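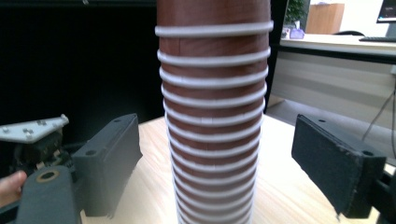
Photo: Sawsan Farah / Telleck Courier

Paper cups return to Kurnach coffee counters as shops reopen

May 22, 2020

Coffee shops in Kurnach have gone back to paper cups for every order, including those from regulars who used to bring their own mugs, and the switch is putting pressure on a supply that was already thin.

The Rizk bakery on Holuvano Street reopened its takeout window last week after closing in March. Owner Daoud Rizk said the shop ran through its first delivery of cups in four days. Before the shutdown, more than 40 percent of his morning customers drank from china at the tables or handed over a travel mug.

"I used to order cups once a month and not think about it," Rizk said. "Now I'm on the phone every few days asking what they have."

What they have is often not what he ordered. Rizk's usual cup is plain white with the bakery's name stamped on the side. The stamped ones are on back order, so for now he is buying stock designs, among them a reddish-brown cup with a wood-grain print and a white rim. Customers have mostly been kind about it, he said, though one man asked whether the bakery had been sold.

The county's reopening rules for Telleck and Kurnach do not ban personal mugs outright. They say staff should not handle containers brought from home, and most owners have read that as a reason to stop taking them. A few shops had tried pouring from a paper cup into a customer's mug on the counter. They gave it up when the line got long.

Cups must also be kept where customers cannot reach them. At the Rizk bakery, the self-serve coffee table by the door is gone, and the stacks now stand behind the register with the lids and sleeves. Sugar, stirrers and milk are handed over on request. Rizk said that has slowed things down more than the cups have.

Restaurant supply dealers in the area say the trouble is less with the paper than with shipping. Orders that used to arrive in two days can take 21, according to a clerk at the Telleck supply warehouse, and the 12-ounce size is the hardest to keep on the shelf. The warehouse has set a limit of 2 cases per business per visit. Lids are easier to find, the clerk said, but buyers should check the size before they leave, as lids from one maker will not always fit another maker's cup.

Prices are up as well. Rizk said he is paying a few cents more per cup and has not passed that on. Another shop, the lunch counter across from the Kurnach bus station, added a small charge to hot drinks this month and posted a note about it at the window.

The return of the paper cup is a step back for a local effort that began in November, when several shops in both towns agreed to take a dime off any drink served in a customer's own mug. The discount is on hold. Shops that gave out punch cards for the program will honor them once mugs are allowed back over the counter — no date has been set for that.

Residents who want to cut down on waste in the meantime can ask for a drink without a sleeve or lid. Used paper cups should go in the trash and not in curbside recycling bins, the Kurnach public works office said, because the lining inside cannot be processed at the Telleck plant. Clean cardboard sleeves and shipping cartons are still accepted.

The Rizk bakery's takeout window is open from 7 a.m. to 1 p.m. and closed Sundays and holidays. Phone orders are taken until noon.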